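Tukcombe Office Users' Group
Minutes of the meeting held Mar 10, 2026

Present: Fuseini Ametepe (chair), Nhi Kim, Ankit Vishwakarma, Vy Hầu (minutes)
Apologies: Yến Đoàn

1. Minutes of the last meeting
Agreed, with one change. Ankit asked for "the cupboards have been sorted" to read "a start was made on the cupboards". Nhi objected, then let it go.

2. Cupboards and paper filing
Nhi presented the plan sent round by the Clorkbridge office, which wants all loose paper put into blue folders and the folders kept in the low oak cabinets by the desks. Clorkbridge say they did this last year and can now find anything in 2 minutes. Fuseini asked who had timed it. Nhi did not know.

Ankit said he had no quarrel with folders but had sat through this before. There was a colour scheme when we moved in, then a numbering scheme, and both ended with a heap on the desk. He could not see why one colour would do better than four. If everything is blue, the colour tells you nothing and it all rests on the label, and our record on labels is poor.

Nhi replied that the point was to have everything in one place. Ankit said it was already in one place, on the floor beside his chair. The chair asked that this be minuted as a complaint. 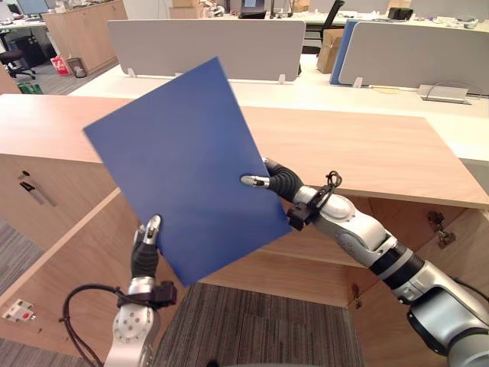
The quote from Skino is for 200 folders. Vy thought this far too many for an office that prints as little as ours claims to. After some discussion it was agreed to buy 60 and look again when they are full. Fuseini said he would be surprised if that day came, and asked that nobody take folders home.

On the locks, Yến had written in to say that she did not see the need for locking cabinets if the doors are left open all day. The meeting had no good answer to this. Nhi will find out which keys fit which cabinets. Ankit suspects that one or two of the keys in the drawer fit nothing at all and would like them thrown out – the chair would like them tried first.

Action: Nhi to order folders and try the keys.
Action: Ankit to clear the paper by his chair before the folders arrive.

3. Sockets
Vy reminded everyone that nothing should be stacked in front of a socket, whether it is a box, a bag or a pile waiting to be filed. This was also said at the last meeting. Fuseini doubted that saying it a third time would help and suggested that whoever finds something in the way simply moves it to its owner's desk. Agreed.

4. Desk partitions
A leaflet from Thân, who sell taller partitions, was passed round. It says they make an office "calmer". Ankit asked calmer than what. Nhi quite liked them but felt the grey fabric ones do the job, apart from the clips working loose when people hang coats on them. Vy pointed out that there are coat hooks by the door.

It was agreed not to buy any. The leaflet can go in a blue folder.

5. Carpet
The cleaners' quote for the grey striped carpet was thought high. Fuseini was not convinced that it would look any different afterwards, stripes being good at hiding things. Vy will ask for a price for the strip by the cabinets only, and the group will look at the result before paying for the rest.

Action: Vy to get the smaller quote.

6. Any other business
Yến's note also asked whether these meetings need to take an hour. Put down for next time as item 1.

Next meeting: end of March, date to be sent round by Vy.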